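Skaleck 0.8 is out, and the door planner is the reason to grab it

02/06/2022

The team at Tollent has released version 0.8 of Skaleck, its open toolkit for teaching arms to handle household furniture, and this one is a treat! The headline item is a rewritten planner for hinged doors. Older builds needed the hinge position typed in by hand for every cabinet. Now the software estimates the swing from the first few wrist camera views, then keeps correcting that guess as the door moves.

Replanning runs at 36 steps a second on an ordinary desktop (no graphics card needed, hooray), and the release ships with 412 recorded door and drawer sessions for anyone who wants to train a policy of their own. Wide-angle lenses are finally supported without straightening the picture first, and marker tracking on the fingers has been cleaned up a lot. The log viewer, Tetteh, now scrubs through long sessions smoothly, even with all the joint plots open.

Sliding doors still aren't covered. Those are planned for the next version, along with a fix for the slow calibration step that users first reported in April.

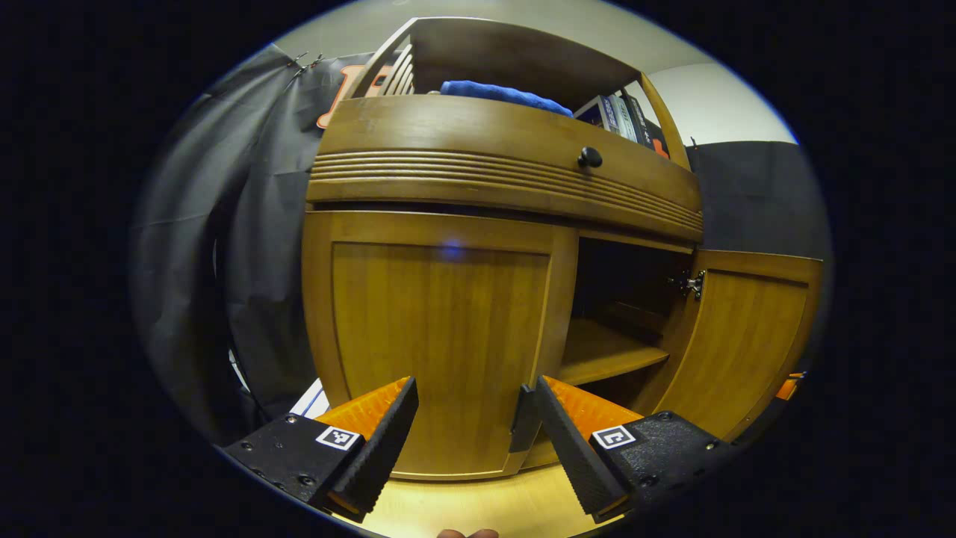 Do old Skaleck recordings work with the new planner?
Recordings from 0.7 load as they are, and anything older has to go through the converter first.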